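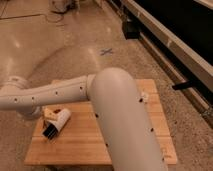
Page 50

Chapter 4
Ground Rules: Setting Up a Safe and Honest Work Cell

By now you have moved an arm by hand, taught it a handful of positions and watched it play them back. Good! If you are anything like the students who used the first edition, you will want to rush straight on to the gripping exercises, and those are great fun. Chapter 5 will still be there on Thursday. First we need to talk about rules.

Rules have a dull name and they don't deserve it. Most of the ones in this chapter were written after something went wrong, and reading them with that in mind is a bit like reading detective stories backwards. Why does one standard ask for the stop button to be within reach of a seated operator? Why does another care so much about where a cable lies? There is a real afternoon in somebody's workshop behind each of them.

Look again at the opening picture of this chapter. A board on a concrete floor, an arm reaching over it, a small part made of a tube and a block lying on the wood. It is a plain enough set-up, and nearly every heading in this chapter applies to it. Cables cross the floor at the back. A metal beam runs down one side, close to the board. The part lies right underneath one link of the arm, so a person wanting to pick it up would have to put their fingers there. Before you read further, take a sheet of paper and write down every question you would want answered before you switched on an arm in a space like that one. Keep the list, you will need it at the end.

What this chapter covers

4.1 The reach of the arm, and how to mark it
4.2 Speeds when people are near
4.3 Floors, boards and fixings
4.4 Cables and light
4.5 Stopping, and starting again
4.6 Writing it down: the cell log

Words you will meet

Work cell: the arm, whatever it works on, and all the space it can reach.
Reach line: the edge of that space as marked on the floor.
Pinch point: any gap that closes as the arm moves. Look for these between two links, and between a link and the surface under it.
Reference mark: a fixed mark used to check that nothing has shifted.

A first rule to try

We start with the Pirkstead clearance rule, which we like very much for beginners because you can test it with a tape measure and a friend. It says that with the arm at full stretch in any direction, there must be 50 cm of free space between it and anything that does not belong to the task. Walls count. So do shelves, beams, chairs and your own rucksack.

Now for the part people forget. Full stretch means the furthest the arm could go, even if your program keeps it tucked in close. Programs contain mistakes (ours certainly do) and the rule has to hold on the day the mistake shows up.

Activity 4A

Work in pairs and allow around 30 minutes. You will need a tape measure, chalk and the Begay worksheet from the back of the book.

1. With the power off and locked, find the full reach of your arm in the maker's handbook.
2. Chalk the reach line on the floor, taking a point every 20 degrees.
3. Add the clearance and chalk a second line outside the first.
4. Note everything that stands between the two lines or inside them.
5. Swap with another pair and check their marks.

Don't rub the chalk out yet, as section 4.1 begins from it.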